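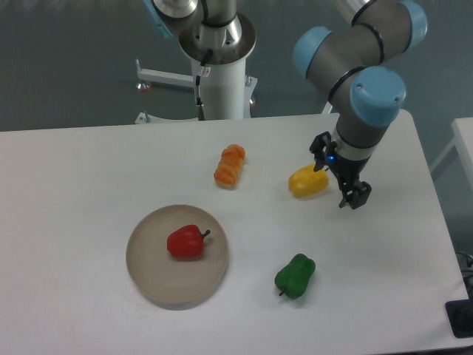 White table with four toy food items and a round plate.

4. Setting Up a Subpoena Tracking File

Use this section after you have created an inquiry in Trura and added the members and staff who will work on it. You need the Editor role or higher.

4.1 Create the file

1. Open the inquiry and select Records > New tracking file.
2. Enter a short title. The title appears on every exported page, so leave out the names of witnesses.
3. Choose the type: Documents, Testimony, or Both.
4. Enter the date the subpoena was issued and the return date. If no return date is set, Trura fills in a date 21 days after issue.
5. Select Save. The file opens with the status Draft.

Note: The 21-day default can be changed by an administrator under Inquiry settings. A change applies to new files only.

4.2 Record service

1. Open the tracking file and select Service.
2. Choose how the subpoena was served.
3. Attach the signed proof of service as a PDF.
4. Select Mark as served. The status changes to Active and the return date is locked.

CAUTION: A locked return date can be moved only by entering an extension. Check the date before you mark the file as served.

4.3 Log responses

1. Select Responses > Add.
2. Choose Full, Partial, Objection, or No response.
3. For a partial response, list the items still outstanding, one per line.
4. Upload the documents. Each upload can hold up to 1,000 pages. Split larger productions and number the parts in order.

Privilege claims go on the Objection form — do not type them in the notes field, where they are left out of the Esar export.

4.4 Set reminders

Trura sends one reminder 2 days before the return date. To add another:

1. Select Reminders > Add.
2. Enter the number of days before or after the return date.
3. Choose who receives it.

Reminders go to work addresses only. Staff who have been removed from the inquiry stop receiving them at once.

4.5 If the file will not save

Error 425 means a required date is missing or the return date falls before the issue date. Correct the dates and select Save again. If the error stays, sign out, sign in, and reopen the draft.

For closing a file, see Section 5.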